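4 min read

Field notes from data collection: clothes on a bed

The Okton set now has a bedroom portion. Through December we collected 244 demonstrations of clothing handled on a bed, in an ordinary home, with hand-held grippers and no robot arm. The recordings go to the Rostach group, which trains the manipulation policy, and a held-out part stays with us for testing. This item covers what was recorded, what we kept, and what we would change.

Collection is done with the tool in the hand. The operator closes and opens the fingers directly, and the camera on the tool records the view that the policy will later receive. There is no teleoperation delay and no arm to calibrate. The cost is that the operator's body, the second tool and most of the room get into the recording, and the training code has to cope with all of it.

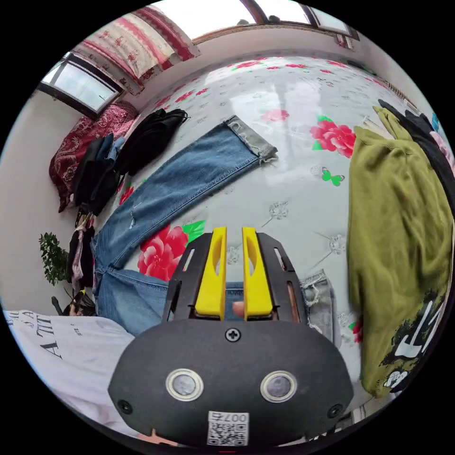
Denim and an olive-green garment on the bed, seen past the yellow fingers.

Clothing was chosen as the second Okton task after rigid kitchen items. The policy trained on the kitchen set did well with cups and badly with dish towels. Cloth has no fixed pose, and a grasp point that works on one attempt is gone on the next. Jeans are a fair middle case: stiff enough to hold a ridge, heavy enough to pull out of a weak grip. Frayed hems are harder. Loose threads confuse the depth estimate, and in early trials the policy closed on the threads and missed the fabric.

Printed bedding was kept on purpose. An earlier batch, recorded at the Puvness lab over a plain gray table, gave a policy that treated any patterned area as an object. On a flowered sheet it reached for the flowers. We considered masking the background in software and dropped the idea - the masks failed at exactly the garment edges that matter. Recording over a busy print is slower to label but needs no extra processing.

Each demonstration has four labels: approach, close, move, release. The close label starts at the first finger motion toward the fabric and ends when the fingers stop. Labelers found this hard to apply when the operator adjusted a grip partway through, so the rule was changed. A second closing within 2 seconds of the first is now part of the same close. Anything later starts a new one. 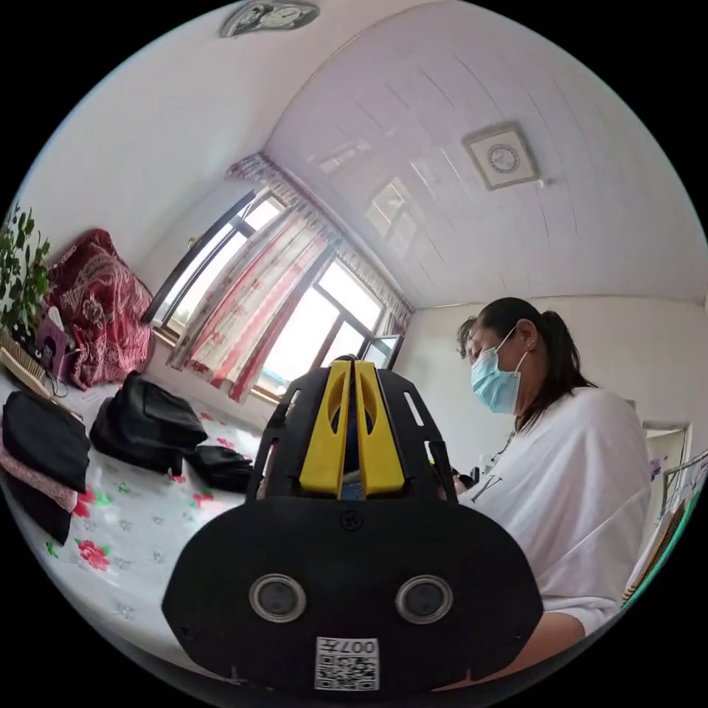 Okton Bulletin - Issue 8 - p. 7

Wide lenses bring in a lot besides the work: windows, ceiling, the operator at close range. Daylight from a window is the main source of lost data. When the tool tilts up between grasps, exposure drops to suit the window, and the first part of the next approach comes out dark. We tried fixed exposure and got usable cloth in the morning and nothing usable after 4 p.m. The current setting limits how fast exposure can change, which is a compromise. Dark approaches are flagged and kept, but are not used in training for now.

Tilt also affects tracking. The Jemal tracker estimates tool position from fixed features in the room, and it does better with some ceiling and wall in view than with bedding alone. Operators are therefore asked to begin each recording with a slow sweep of the room before the first approach. Recordings without a sweep can usually be recovered, at nearly double the processing time.

The two-handed work uses one tool per hand. Each tool writes its own file and the two are aligned afterward by clock. Drift between the clocks was small but large enough to put a release on one side before the matching close on the other. The tools are now synchronized at the start of every recording instead of once per session.

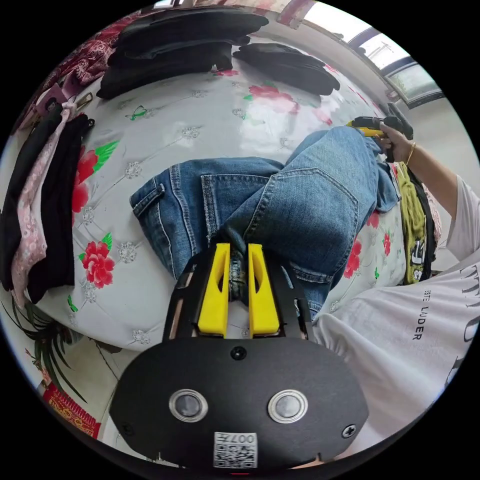

Fingers closed on a folded leg of the jeans, with a second gripper raised over the bed.

Of the 244 demonstrations, 8 were rejected outright for tracking loss. The rest are in the release, with flags. Grasps on a folded ridge make up the larger share, and grasps on a single layer of cloth are underrepresented. Operators prefer a ridge when one is available, and the written instructions did not ask for anything else. The next version will state the grasp type for each recording.

Shirts and jackets follow, then items on hangers. Label files use the same layout as the kitchen set, so existing loaders should read them unchanged. The sweep is stored as a separate segment at the head of each file and should be skipped during training.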